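Shared 12 times
2 comments

Cables, boxes and a little patience: packing power supplies for the second-hand store
8/1/23

Many of you have asked me what happens with the computer power supplies after they leave the Wernix shelves, so this month I write about packing. It is a small subject, but I have learned that the packing decides very much whether a good unit arrives as a good unit.

First, the boxes. We do not buy new boxes for this work. We use again the brown cardboard ones with dividers inside, which come to us from the Vivisine deliveries. The dividers are the important part. A power supply is a heavy metal thing with corners, and if two of them travel in one space they will scratch each other all the way to Nisdale. With a piece of cardboard between them they behave much better.

The weak point of a used box is the upper edge. The cardboard tears when the tape is pulled away, and the tops of the dividers become soft and hairy after some trips. A torn edge is no reason to throw a box away. I look at the bottom and at the corners – if these are strong, the box can go one more time. If the bottom bends when I press it with my hand, it goes to the paper recycling and I do not discuss it.

Then, the cables. Every person who has packed one of these units knows that the metal part is easy and the cables are the real work. They come out in a thick bunch, red, yellow, black and sometimes blue, and they want to be everywhere except in the box. My advice is to turn them into a loose loop before the unit goes down into its compartment. Please do not fold them sharply at the place where they leave the metal. This is where a cable is hurt most easily, and the damage is often hidden.

Red, yellow and black wires at the rim of the box, with the grey units close by:
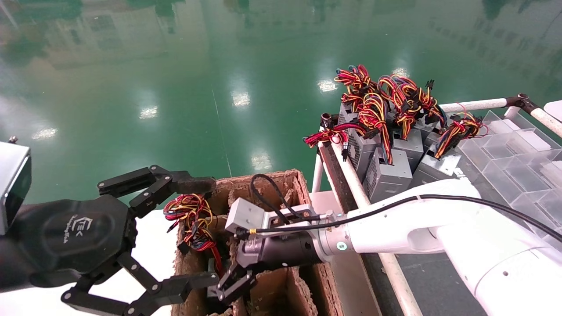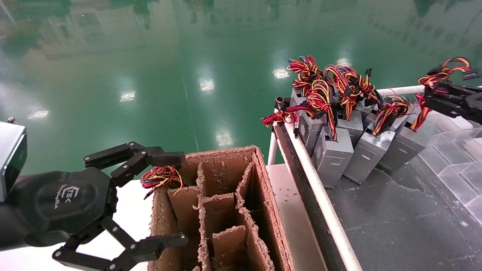 A question which I receive often is whether the cables should lie above the unit or beside it. In the beginning I always put them above, and I was then surprised that the lid did not want to close. Now I put them beside when there is space, with the connectors pointing down, and only the last part of the loop lies on the top. If a connector stands higher than the edge of the box, someone will later put another box on it, and you can imagine the rest.

I would also ask you to clean the surface where the units wait. Small crumbs of foam and cardboard collect there very quickly, and they go through the ventilation holes without any difficulty. A dry brush is enough. Please do not use a wet cloth near the units, also when they are not connected to anything.

For the labels, we continue with the Sirko sheets until they are finished. Write the test date on the label and put it on the side without holes. The roll of wide tape is again in the second drawer, so please return it there.

The target for this year is 4,000 packed units, from all sites together. I find it a large number, but in March we were a little ahead of the plan, and I hope we can stay calm and keep packing well.

If you have dividers at home which you do not need, I will take them with pleasure.

Celeste Ramalho

Comments (2)

Tobin
I tie the loop with a bit of old string and cut it off at the other end. Takes longer but the lid shuts first time. Would velcro be better?

Celeste Ramalho
String is fine for me, Tobin, only please not too tight. Velcro is nice but it never comes back to us from Nisdale.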